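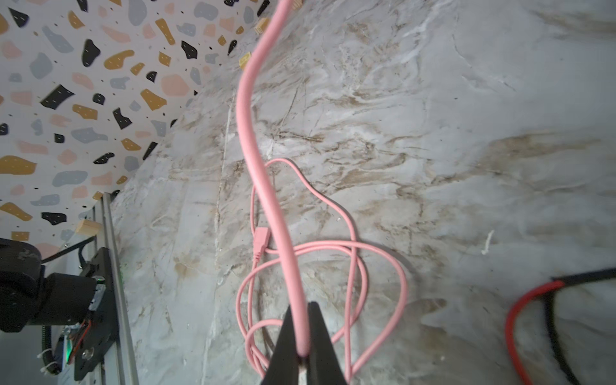
Pink cables on a marble-patterned surface, the thinner one in loose loops.

Search tips Enter keyword Go

Coiling and storing thin cables

Most household cables fail within a few centimetres of the plug. The copper inside is a bundle of fine strands, and each strand breaks after a certain number of sharp bends in the same place. Once enough of them have gone, the cable charges slowly, or only when held at an angle, and then stops. The outer jacket often looks sound throughout. Good storage will not mend a cable in that state, but it does put off the day.

The notes below cover phone leads, USB leads, lamp flexes and the thin cords supplied with small appliances. They do not cover extension reels or anything used outdoors.

Before you start

Unplug both ends. Take the plug by its housing and pull straight out of the socket. Pulling by the cord puts the whole load on the joint between cord and plug, and a lead treated that way for a year will usually show a split at the collar.

Clear a flat surface larger than the coil you intend to make. A worktop or table is better than a carpet, where the cord drags and picks up hair and lint. Wipe the surface first. Threads and crumbs stick to soft-jacketed cords in particular, and anything stuck to the cord ends up in the drawer and later in the socket.

Run the full length through a dry cloth held between finger and thumb. Flat spots, nicks and hard lumps are easier to feel than to see. If the jacket is greasy, use a cloth wrung out in weak washing-up liquid, then a second cloth with plain water, and leave the cord hanging until dry. Keep both cloths away from the metal contacts.

Checking the strain relief

The strain relief is the ridged or tapered collar where the cord enters the plug. It spreads the bend over a longer distance. Hold the plug still and move the cord gently from side to side. The cord should curve evenly out of the collar. If it folds at one point, the strands there are probably damaged already.

A mains cord with a split collar, bare wire or a scorched plug goes out of use at once. Do not tape it. A low-voltage charging lead with slight wear on the collar can be kept for light duty, but it should not be left charging overnight or under a cushion.

Thick cords and thin cords

Sort by thickness before coiling. A thick cord needs a wide turn and will push a small coil open. A thin cord wound into the same bundle takes the pressure and is bent to whatever shape the thick one dictates. Where two cords of different thickness are used together, coil them separately and keep them in the same bag or compartment.

Colour is no guide to thickness or rating. Matching sets in one colour are common now and are easily mixed up, so label them.

The minimum coil size depends on the cord. For thin charging leads I use a coil as wide as my palm, and for lamp flex a coil as wide as a side plate. If the cord springs back hard when released, the coil is too tight.

Method one: plain coil

1. Lay the cord out and let it relax. It will fall into loose loops of its own accord, and the direction of those loops shows which way it has been wound before. Follow that direction.

2. Hold the plug in one hand with a short straight length of cord left free beyond it.

3. Bring in the first loop with the other hand. Roll the cord slightly between finger and thumb as the loop closes. The roll removes the half twist that each loop would otherwise add.

4. Lay each new loop beside the last. Loops passed through one another form knots when the coil is opened.

5. Stop with enough free cord at the far end to reach the middle of the coil without strain.

6. Fasten with a fabric hook-and-loop strap, done up so that a finger still fits underneath.

Method two: over-under

Suited to longer cords, and to any cord that has developed a persistent spiral. Make the first loop as in the plain coil. For the second, turn the hand so that the cord passes behind the loop and the loop comes in underneath. Alternate to the end. The twists cancel in pairs and the cord can be paid out straight. Keep the two ends from falling through the middle of the coil, or it will come out as a row of knots.

Allow a few attempts. With stiff jackets the method works better after the cord has been in a warm room for an hour.

What to avoid

Winding round the charger body. The first turn is always a sharp one and it falls exactly at the collar.

Winding round the hand and elbow. This adds one full twist per turn.

Rubber bands. They perish, stick to the jacket and leave a groove.

Wire ties supplied with new goods. The paper or plastic coating wears off and the wire cuts in. Use them once, for carrying the thing home.

Tying the cord round itself. Quick, but the last bend is tight and always in the same place.

Removing a set curl

New cords come out of the packet with the folds still in them. Hang the cord over a rounded rail, such as a wooden banister, with both ends hanging free. Leave it overnight. If the curl remains, lay the cord in a bowl of hand-warm air - on a shelf above a radiator, for instance, never on the radiator itself - and straighten it by hand while it is still pliable. Hot water and hairdryers soften the jacket unevenly and are not worth the risk.

For loops that cross and catch, work from the plug end. Lift the plug and a short length of cord clear of the rest, and let the remainder turn beneath it. Most tangles in a single cord are crossings only, and open once the end is raised. Pulling tightens them.

Storage

Shallow compartments are better than deep ones. I use a Falier drawer insert with 11 compartments, one lead to each, and the spare compartments hold adaptors. A cutlery tray does the same work. Stand coils on edge if the drawer is deep enough, so that each can be lifted out without disturbing its neighbour.

Keep cords out of direct sun and away from the cooker. Some soft plastic jackets go tacky when pressed for months against painted or varnished wood, and will mark it. A sheet of baking paper in the bottom of the drawer prevents this.

Labels: a strip of masking tape folded over the cord as a flag, two fingers from the plug, with the appliance name in pencil or permanent pen. Masking tape dries out, so replace the flags when they start to lift. Lingyun Jin writes in to recommend bread-bag tags, which hold well on thin leads but slide off anything larger.

Once a year, in February in this house, I take every lead out, feel along it and test it. Last time there were 45, of which six were faulty and two fitted nothing we still own.

Disposal

Cut the plug off a condemned mains cord so that it cannot be used again. Cables contain copper and should go in the small electricals container at the recycling centre, or wherever the local council collects them. They should not go in household recycling, where they wrap round the sorting machinery.

Readers' notes

Teresa McGrath, Jemcombe: An empty spectacle case takes one phone lead and its charger and stops the plug being crushed in a suitcase.

Raimo Hämäläinen: For lamp flex that will be stored for a season, close the coil with two straps on opposite sides. One strap lets the far side open out.

Page last revised Jan 1, 2025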